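Soft toy check, playroom shelf B - my notes
Checked by: Éabha Ní Mhurchú
Date: 3/8/19

I do this the same way every time, on the white table by the window, and I write down whatever bugs me. Skip my chatter if you only want the results!

1. Size. OK. It fills my palm, so I have no choking worries with this one (the little Costello keychain toys are another story, and those went up on the high shelf).

2. Surface and stains. NEEDS CLEANING. The pale fabric is lovely but it shows everything, and there's a grayish patch low down on the side. Could be dirt, could be wear - I'll know more once it's had a wash.

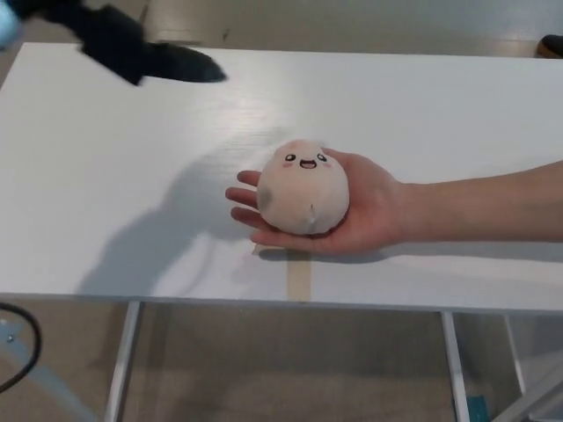
Item 1217, plush dumpling. Gray smudge at lower left.

3. Eyes and face. OK. I always go here first with secondhand toys, as glued-on eyes are the thing I really don't want near toddlers. These are printed, and so are the mouth and the pink cheeks, so there's nothing to pick off. I still ran a thumbnail over both eyes and nothing lifted.

4. Seams. WATCH. Near the bottom at the front there's a short pale line that might be a seam or might be a tiny tag. I pulled on it gently with two fingers and it held. If it's a tag and it starts to fray, snip it flush and check again for a gap.
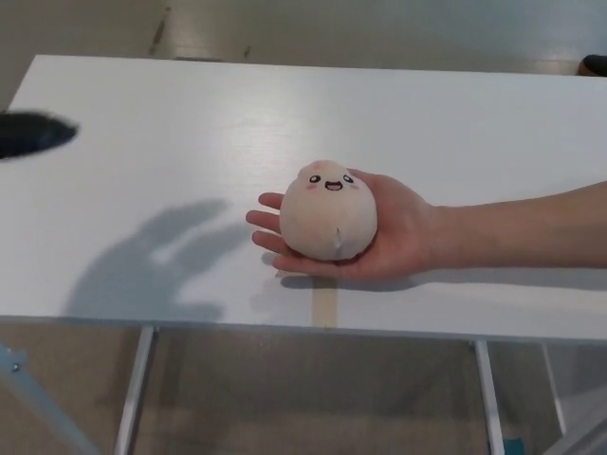 5. Stuffing. OK. Squeezed all over, no hard lumps, and it springs back nicely.

6. Smell. OK. A bit like the Vimstead storage bin, to be fair, but no mildew.

Result: back on the shelf after a gentle hand wash and a full air dry. Please don't put it in the dryer - we lost a good bear that way in June and I'm still sore about it. Next check in 8 weeks, or sooner if that seam starts to open up.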